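Wood Grain: Reading the Lines in a Tray

Look closely at a chopping board, a ruler or a kitchen table and you will probably find lines running through it. Some are straight. Some wave about or curl into ovals. These lines are called grain, and they come from the way a tree grows.

How the lines get there

A tree grows wider by adding new wood just under its bark. In places with warm and cold seasons, it usually adds one layer a year. The wood made in spring grows quickly and tends to be pale. The wood made later in summer grows slowly and is often darker and harder. A pale band and a dark band together make one year's ring.

If you cut straight across a trunk, the rings look like circles inside circles. A tree that has lived for 70 years may show 70 rings, though some can be so thin that you need a magnifying glass to find them.

Most boards are cut along the trunk, from the bottom towards the top. The saw slices through the rings lengthwise, so they show up as long stripes. Because trunks are never perfectly straight, the stripes bend, and you get waves and arches.

What is a knot?

A knot marks the spot where a branch grew out of the trunk. The branch has rings of its own, and they point in a different direction. As the trunk gets wider, its new wood has to grow around the branch. On a flat piece of wood this looks like a swirl of small ovals with other lines curving past it, a bit like water flowing around a rock.

A serving tray is a good place to look for these shapes, as it has a wide, flat surface with room for a whole pattern.

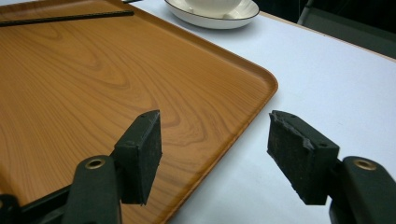 Edik asked whether you can tell how old a tree was by counting the lines on a tray. You can't, because a tray would show only a small slice of the trunk, and the rings around a knot belong to the branch.

There is another catch. Things that have a wood pattern are not always made from solid wood. The pattern can be printed on paper or plastic and fixed on top of another material. One way to check is to look at the edge. In solid wood, the lines carry on over the side and change shape as they go. A printed pattern may stop suddenly, or the same swirl may turn up again further along.

Try it yourself

You will need a sheet of thin paper, a crayon with its wrapper peeled off, and an old piece of unpainted wood. Ask an adult before you use anything from the kitchen.

Lay the paper over the wood and hold it still. Rub the side of the crayon gently across it. If the grain is rough enough, the lines will show up in colour on your paper. Very smooth or varnished wood won't work well, so try a fence paling or an offcut.

Write on each rubbing where you found the wood, then look for waves, stripes and knots.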